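Search this site Go Menu

Greens on Carpet: A Gallery from the Skallari Produce Hall

18 January 2019
By the Nevel Street Grocery Diary

I have a weakness for shops that take their vegetables seriously, and an even greater weakness for shops that take them seriously on carpet.

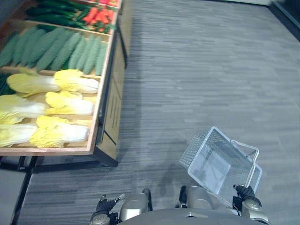
Skallari is a grocer on the old Frandsen side of town, and I've been walking there for my vegetables since August, when the supermarket nearer home turned its produce section over to phone covers and scented candles. It's a 2 km walk. I tell people it's for the exercise, and then I buy a custard bun for the trip back.

Napa cabbage, by the half dozen. They lie on their sides with their frilly ends one way and their white ends the other, like guests who've been told where to sleep. I've never managed to stack cabbages so politely at home. Mine go in the bottom of the fridge and everything else has to negotiate.

One napa is too much cabbage for one household. This is a law of nature and I break it weekly. The first night is soup, the second is dumplings, and by the third I'm shredding it into things that never asked for it, including, once, a toasted cheese sandwich. (Not bad. Wouldn't serve it to company.)

The pale, bumpy ones, which I'd call bitter melon. If you grew up with it, you'll already have an opinion. If you didn't, the name is a fair warning and the shop can hardly be blamed. I slice mine thin, salt it, squeeze it, fry it with egg and black beans, and then eat it with the expression of someone filling out a tax return. By the second helping I'm quite fond of it.

Reds and oranges up at the far end, with their green stems still on. Somebody at Skallari understands colour. Put that lot next to a heap of dark green and even a person who came in for milk will slow down a bit. I came in for milk, as it happens. I have still not bought the milk.

The wooden bins. Light-coloured wood, shallow, with thin dividers to keep the neighbours from quarrelling. I priced something similar for my own pantry out of the Brallico catalogue and was quoted $826, delivery extra, assembly my own problem. My onions continue to live in a bucket.

The carpet. Grey, striped, and the sort of thing I associate with waiting to renew a passport. I've grown to like it underfoot. It does make me lower my voice around the cabbages, and I once caught myself looking for a machine to take a number from.

White plastic basket, the proper vessel for this kind of shopping. A cart encourages ambition. A basket lets you know by the second cabbage that you've made a mistake, usually through the elbow.

The small print on the side of the display. A few faint lines of it, well beyond my eyesight. I like to imagine it's advice on how to get through a whole napa before it gives up. If so, I'd appreciate a larger typeface.

For anyone wanting to make the trip, the 501 bus stops across the road and there are 6 parking spots at the back, all of them sized for a bicycle with low self-esteem. Go in the morning if you can. Bring a bag with strong handles, and leave room in the fridge before you set out, which I say as someone currently storing half a cabbage on the balcony.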